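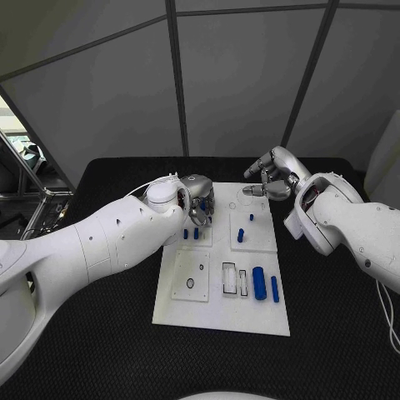
Zuccaro Peg Board – data card

Home | Files | Parts | Changelog

Zuccaro is a set of small assembly tasks built on one white rectangular board. You get square white plates, blue pegs, and a lot of chances to put one thing precisely into another. It's fiddly, and we love it!

What's in the set

The release has 4000 recordings across six tasks. Every recording comes with a short text note saying which task was tried and how it ended (done, partly done, dropped).

The board

The board lies on a black textured mat, so the white edges are easy to find. A large circle and a smaller circle are drawn near the upper edge as thin dark outlines. Please keep them if you print your own board – our alignment script in tools/ looks for both.

Plates and pegs

Plates are square and white. Pegs are blue, and small ones can stand upright side by side on a plate, which makes for a lovely tight grasping problem. Drawings for everything are in parts/. Print the pegs slowly. Ours came out best on the seventh try, after we gave up on the fast profile.

Known problems

- Endivitz-format exports drop the text notes. Use the plain files for now.
- Four recordings in the Tuter folder have swapped start and end times. Fix planned for September.
- Peg names in the oldest notes don't match parts/names.txt.

If you build a board, send us your results, odd plate layouts especially!

Last updated April 19, 2026

Contact | © Skitent | Back to top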